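ディトカム料理賞

ディトカム料理賞(ディトカムりょうりしょう、英: Ditcombe Culinary Awards)は、飲食店、料理人、製パン業者、醸造所などを対象として年に一度授与される料理賞である。港町ディトカムの飲食業組合が主催し、選考の実務は組合内に置かれた賞事務局が担当する。地元では単に「ディトカム賞」と呼ばれることが多い。

概要
対象となるのは、ディトカムとその周辺の町村で営業する店舗および事業者である。営業期間が2年に満たない店は本賞の候補にはなれず、新店部門にのみ応募できる。季節営業の店も対象に含まれるが、夏季のみ開く屋台や移動販売車は長く対象外とされ、屋台・移動販売部門の新設によって応募が認められた。
賞金はなく、受賞者には錫製の皿と、店頭に掲げるための銘板が贈られる。銘板には受賞年と部門名が刻まれ、閉店または移転の際には返却する規定となっている。

歴史
前身は、魚市場の開設を記念して開かれた魚料理の品評会である。当初は市場の仲買人が審査にあたり、部門も煮込みと焼き物に限られていた。その後、内陸部の農家や乳製品の生産者から参加を求める声が上がり、対象が料理全般に広げられた際に現在の名称となった。
製パン部門は、老舗のドブソン製パン所が品評会に丸パンを出品し、規定外ながら特別賞を受けたことをきっかけに設けられた。醸造部門の設置はこれより遅く、当初は飲料部門の一部として扱われていた。

部門
現行の規則では次の11部門が置かれている。
最優秀レストラン
最優秀料理人
新店
大衆食堂
魚介料理
製パン
製菓
乳製品・加工品
醸造
屋台・移動販売
接客
このうち最優秀レストランと最優秀料理人を同じ店が同じ年に受けることはできない。接客部門は店ではなく従業員個人または客席担当の班に与えられる。

選考
選考は三段階で行われる。冬の間に一般からの推薦を受け付け、事務局が応募資格を確認したうえで一次候補を公表する。次に、登録された投票者による書面投票が行われ、各部門の最終候補が5件に絞られる。投票者は飲食業者、食材の生産者、料理記者、過去の受賞者からなり、定員は600人と定められている。自らが勤務または出資する店への投票は認められない。
最終審査では、審査員が予告なしに店を訪れて食事をする。費用は賞事務局が負担し、審査員が店から割引や贈答を受けた場合、その店は当該年の候補から外される。製パン、製菓、乳製品・加工品の各部門では店舗訪問に代えて、持ち込まれた品を店名を伏せた状態で試食する方式がとられている。
結果は5月に開かれる授賞式で発表される。授賞式の会場は旧穀物取引所で、式の後には最終候補となった店が小皿料理を提供する立食会が催される。 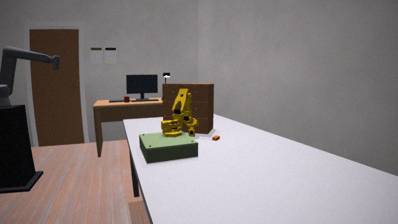 白い長テーブルと黄色い小型ロボットアーム(CG)

関連する賞
内陸の都市ケモドベルクにも同種の賞があり、両賞の事務局は審査員の相互派遣を行っている。ケモドベルクの賞は肉料理と燻製の部門が細かく分かれている点に特徴があり、魚介料理の独立した部門は置かれていない。
また、製菓店プロヌネーロの名を冠した奨学金が、製菓部門に付随する制度として運営されている。対象は見習い期間中の菓子職人で、受給者は研修先を自ら選び、終了後に報告書を提出する。奨学金の受給は本賞の受賞歴には数えられない。

評価と批判
受賞店では銘板の掲示後に予約が取りにくくなる例があり、小規模な店からは、常連客が離れるとして候補入りを辞退する動きも出ている。辞退の申し出は一次候補の公表前であれば受理され、辞退した店の名は公表されない。
投票者に過去の受賞者が含まれることについては、同じ店が繰り返し最終候補に残る原因になっているとの指摘がある。これを受けて、同一部門で連続して受賞した店は翌年の候補から除くとする規則が加えられた。一方で、周辺町村の店が町の中心部の店に比べて候補に挙がりにくいという問題は残っており、地区別の推薦枠を設ける案が検討されている。

関連項目
ディトカム魚市場
ドブソン製パン所
旧穀物取引所(ディトカム)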